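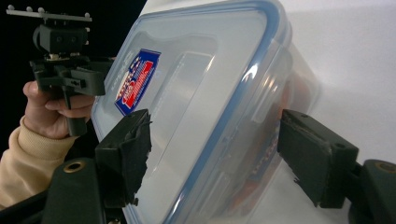

Clear storage container with a blue-rimmed lid, held at an angle between the fingers of one of the hand-held grippers.

Finger Pads on the Hand-Held Pair: Wear and Replacement
Page kept by Elspeth Dalgleish, Urville bench

The Urville bench uses two hand-held grippers as a pair, one for each hand. They get their pads looked at every August and again whenever someone reports slipping. The pictures on this page go with the notes for the current set of pads. Parts numbers are in the Kinnear binder, tab 57.

Containers like this one are the usual test piece for grip. The plastic is smooth and the walls flex a little, so a bad pad shows up sooner than it would on a cardboard box. Close on the lid side and the opposite wall, lift, tilt, and hold for a slow count of ten. Do it three times. If the box creeps on any of them, write it on the sheet with the gripper number.

The strip along the finger at the left has frayed at the edge, with fibers standing out against the plastic. Fraying by itself does not mean the pad has to come off. A pad comes off when the fray gets into the contact area or when a corner lifts.

With the fingers open and nothing between them it is easier to check both inner faces.
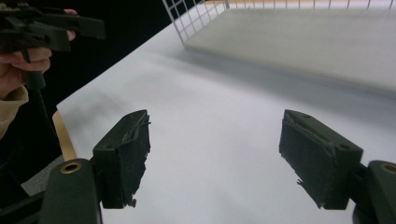 Both pads have ragged edges, and the left one is worse. Strips are curling away at the top and there is a tab hanging from the bottom corner. Do not pull on loose pieces. They tear back into the good part of the pad. Trim them flush with small scissors and look again.

To change a pad:
Open the fingers all the way and lay the gripper on its side.
Peel the old pad from the top down. Warm it with the heat gun on low if it will not start.
Clean off the adhesive with alcohol and let the face dry.
Cut the new pad from the Finari sheet using the steel template. Round the corners slightly.
Press it on from the middle outward, then clamp the fingers shut on a piece of scrap and leave it overnight.

Change both fingers at the same time even if only one is bad. A new pad against an old one closes off center, and we had to redo a set last year over that.

Check the finger screws while the pads are off. Snug is enough. The blocks are plastic and the holes will strip.

The last set went on at 2589 cycles on the counter and the one before that ran to 4000, which was too long. New sheet is in the Wolo cabinet, bin 109. Put the offcuts back in the bin.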